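Re: [handling-list] Second cell, what to put in the budget
5th November

Hello all,

Thank you for the many answers to my first mail. I collect them here together with what we now plan, so that the people who asked me privately can read it too. I quote first the message that helped us most, from the Skovitau group:

> You write that you want to spend most of the money on the second
> arm and keep the fingers you have. We did this two years ago and
> I would not repeat it. The arm was fine from the first month. What
> cost us time was everything on the last ten centimeters: fingers,
> pads, camera cable, the mount for the camera. We had one set of
> each and when one part was gone the cell stood still.
>
> Also please look at your boxes before you look at any catalog.
> A new carton and a carton which was picked 100 times are two
> different products. If your tests use old ones, buy new ones, or
> decide that you want to work with old ones, but write down which.
>
> And do not forget a table. We forgot the table.

I think all three points are correct for us, and I answer them one after the other.

Our situation, for those who did not read the first mail: we teach arms to pick up and place cartons, at present in one room, with the equipment close together. The request for money must be ready in February. The Wustik office accepts one list per year, and what is not on the list will wait another year. So I prefer to ask for too many small parts than for too few.

1. Fingers and what they hold

The fingers we use now are plain black plates in a wedge form. They can hold a carton also when it is steep, and for a box with clean sides I have no complaint. But look at the edges of the plates and at the edge of the carton.

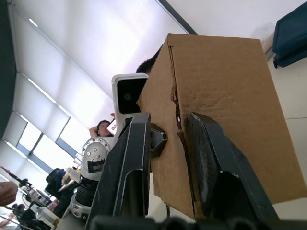 2. Spare parts, per arm

We plan 4 finger sets for each arm. One is mounted, one is ready in the drawer, and two are for trying other surfaces. For the camera cable we plan 6 pieces, because the cable is cheap and the waiting is not. The camera mount we print ourselves, so it needs no line in the budget, only the material.

I have asked Stevden for an offer with the sets bought together and separately. If somebody on the list has experience with their delivery times, please write to me. On the phone they told me one number and in the written offer was another one.

3. Cartons

Before the Skovitau message I had no line for cartons at all. We took them from the storage room and it cost nothing. Now I think this was a mistake in planning. I put 240 cartons in the list, all in one plain type, delivered flat. We will use each one for a limited number of picks and write the number with a pencil on the bottom. The torn ones we keep in a separate pile for the tests where damage is the topic. How many picks is a good limit I do not know yet. Does somebody have a rule for this?

4. Table and room

I measured the room again and a second table is possible if we move the shelf. The finish of the top is a small question but it made a long discussion with us. 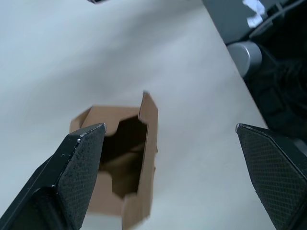
Fothergill offers two table tops for the same price, one white and one dark gray, and we must choose before the order because the frame is drilled for the top. I would stay with white. A brown carton with the flaps open is easy to separate from a white surface, also for a simple method, and the black fingers are easy to see on it too. The argument against is the strong light from windows, which a white top can throw back into the camera. With the gray top we would have less of this, but then the dark inside of an open carton and the table come closer in brightness. If you changed from one to the other, I would like to know if you had to record your old data again.

For the room itself I plan nothing new except power sockets on the second wall. The house technician must do them and the money comes from another account, but the date must fit with ours.

5. What I leave out

No second computer this year. No force sensor in the wrist, although I would like one. Two members of this list wrote that they bought one and use it seldom. I will put it on the list of wishes at the end, without a price.

The complete table with the prices I can send to members who ask, but not to the whole list, as the offers are marked confidential. Please answer to the list for the questions about cartons and table top, and to me directly for everything about Stevden.

With kind regards and thanks again,
the author of the first mail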